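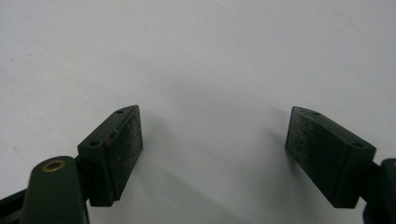

## 3. Plain pale surfaces: inspection and cleaning

Read with the Section 2 notes on surface types. Bring your own cloths to the practical.

### 3.1 Why pale surfaces get their own section

A pale gray-white surface in even light hides most of its faults. Soft shading spreads over the whole area and the eye reads it as clean. Faint specks and smudges are barely visible from straight on. On a dark surface the same marks would be found in seconds.

Two terms are used from now on:

- **Speck:** a small mark with a clear edge. May be loose or fixed.
- **Smudge:** a mark with no clear edge, usually a film left by skin, polish or a dirty cloth.

Record them separately. They are treated differently, and a sheet that says only "marks" will be handed back.

### 3.2 Light

Overhead light is for general work only. For inspection, hold a lamp low at one side so the beam runs along the surface. A smudge shows as a change in sheen. A raised speck throws a short shadow, and a stain throws none. Repeat from the adjacent side, as a streak that runs in line with the beam can be missed.

Switch the lamp off before judging colour. Low side light makes most off-whites look yellower than they are.

### 3.3 Order of work

1. Clear the surface and inspect under overhead light, then side light.
2. Dust with a dry microfibre cloth, folded in four. Work in one direction and lift at the end of each pass.
3. Inspect again. Whatever has gone was loose dust and isn't recorded.
4. Wipe remaining smudges with a damp cloth, well wrung. Plain water first.
5. If a smudge stays, use Wako neutral cleaner at the dilution on the label. Apply to the cloth, never to the surface.
6. Rinse with a second damp cloth and dry at once.
7. Leave for 45 minutes, then do the final inspection under side light.

Step 7 is the one most often skipped. Cleaner residue is hard to see until the surface has dried fully.

### 3.4 Abrasives

No scouring pads, powders or melamine sponges in this unit. Students sometimes ask about 2000 grit paper for fixed specks. It will take the speck off and leave a dull patch that can't be wiped away. Fixed specks are recorded and left.

### 3.5 Recording

Divide the surface into nine areas, three by three, numbered from the upper left. For each area enter S (speck), M (smudge) or a dash. Note the lamp side used. The Borkix sheet has a box for this; the older Sendwood sheet doesn't, so write it in the margin.

Practical is in Room 104. Read 3.3 beforehand.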